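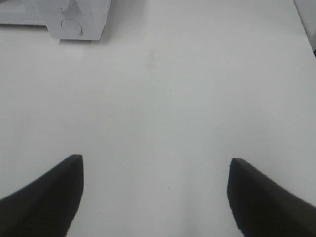

August, by the Hiscombe Workroom

We got the new tabletop in at last, and I could not be happier! Six months of sharing one scarred old bench at Pelach is over, and the sorting room finally has a surface you can lose yourself in. It's smooth and pale with no grain or pattern anywhere, so a dropped bead or a stray pin should show up right away (anybody who has crawled after one will understand the joy). Yes, there are already a few tiny specks on it, and a small grayish-beige smudge that might be a stain or just a scuff. I'm calling it broken in.

The old bench came from the Mernau sale and served us for 17 years. We sorted buttons on it, wrapped parcels on it and ate far too many lunches on it — I'll miss the lunches most. It's gone to the back hall, where it will hold the paint cans.

Next up is the big button sort, all 1,635 of them, starting with the shell ones from the Chiriac tins. I've set aside three afternoons for it and plan to bring cake. Trays go along the back, tins go on the floor, and coffee stays on the windowsill, please!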